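Equipment Planning Notebook, Gripper Bench
Entry of 17 September 2026
Kept by Hiwot Teshome. Copies to Keith Brunton and Oldřich Tóth.

Purpose of entry: to record the state of the hand-held gripper equipment before the budget request for the coming year is submitted, and to set down what will be asked for, what will wait, and what remains undecided.

1. Standing of the current budget

The remaining balance on the equipment line is $2,674. Keith confirmed the number this morning. It must cover all purchases up to the close of the year, including shipping. The Kendura invoice for the cable sets has already been taken out of it and should not be counted a second time, as happened in April.

Two requests are competing for the balance. Ibsa Kahsay has asked for a second hand-held gripper so that two operators may work at the same time. Oldřich has asked that the money go first to spare parts for the unit we have. I have agreed to write up both cases. My own view is given under heading 4, and colleagues are free to disagree with it in the margin.

2. Finger pads

The pads are the part of the tool we replace most often, and the part for which we have the poorest records. No log was kept before the summer. From the packing slips I can establish that nine pairs have been ordered from Wragg to date, but the slips do not say when each pair was fitted or why the previous one was taken off.

For planning purposes the following points should be noted. Pads are bought in pairs and should be changed in pairs. Wragg quotes $29 a pair, with no reduction for small orders. Oldřich considers that the edges of the pads should be inspected at the start of every session, and that any pad with a ragged edge should be entered in the log even when it is left in use. I agree. A ragged edge does not by itself justify a replacement, but without the entries we cannot estimate how long a pair lasts, and without that estimate the quantity in the request is a guess.

Handled objects make up a large share of the present work. Smooth, tapered handles are a fair test of the pads, as the two faces have to bear on a surface that changes width along its length.

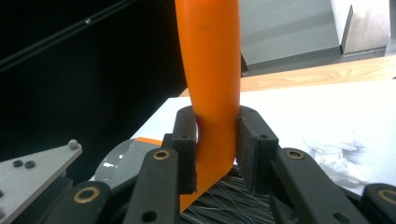 3. Linkage and bushings

The brass-colored bushings at the linkage joints have not been replaced since the tool came into service. Alois Koller has looked at the matter and reports that they can be bought separately from the arms, though Wragg prefers to sell the complete linkage. A written price for each option has been requested. Until it arrives, I will carry the bushings as a line without a figure.

Questions still open with Wragg:
Whether the bushings are a press fit, and whether a special tool is needed to change them.
Whether the screws on the pads are supplied with a new pair or ordered apart.
Lead time for a complete linkage, left and right.

Alois also raised play in the joints. He has felt some on the right side but has not measured it. I have asked him to do so before the request goes in – a measured value will carry more weight with the budget office than an impression.

4. Second unit

The case for a second unit is sound in principle. Operators now wait for one another, and any repair stops the work altogether. Humano and Hekine have both been asked to quote. Hekine replied with a price for a full set including mount and camera, well above our balance. Humano has not replied. Keith will write again.

My recommendation is that the second unit be moved to next year's request as a separate item, and that the present balance be used for spares: pads first, then bushings or linkage depending on Wragg's answer. Ibsa has read this paragraph and wishes it recorded that the waiting time between operators also has a cost. This is fair, and I have asked Ibsa for a short note on it to attach to next year's request.

5. Actions

Oldřich: start the pad log, one line per session, kept at the bench.
Alois: measure the play in the right side joints and enter the value here.
Keith: second letter to Humano; ask Hekine for a price without the camera.
Ibsa: note on operator waiting time.
Hiwot: draft request, with the bushing line left open until Wragg replies.

Added later in the day: Wragg has acknowledged the questions under heading 3 and will answer in writing. No prices as yet.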